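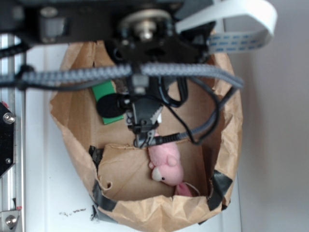 Paper carriers replaced polythene sacks for soft goods at the Ratwood store in June, and the packing sheet has now been revised to match. The bag in use is the Marano flat-base type, supplied in cartons of 400. It is to be opened fully and set upright on the bench before anything goes in. Plush toys are laid on the bottom, as with the pink one in its brown paper bag here, and boxed or hard-edged items no longer share a bag with them. Sheets marked issue 10 or earlier should be discarded; the current one is issue 11.

**Closing.** Fold the mouth over twice and fix with 2 strips of paper tape. Staples are withdrawn from all soft goods lines. The order label goes on the front panel, below the fold, so that the bag can be reopened for checking without tearing it.

**Storage.** Flat bags are kept on the lower racking in their cartons, away from the loading door. Bags with a split base seam go into the paper bin and are entered on the waste sheet under "Marano, seam". Bindu Kandasamy collects the sheets on Fridays.

**Stock.** The opening order was 2,000 bags. Reorders go through Wichai Sukprasert, quoting the carton size. The larger Ketilsson bag is still on trial and should not be issued for customer orders until the load test results have been circulated.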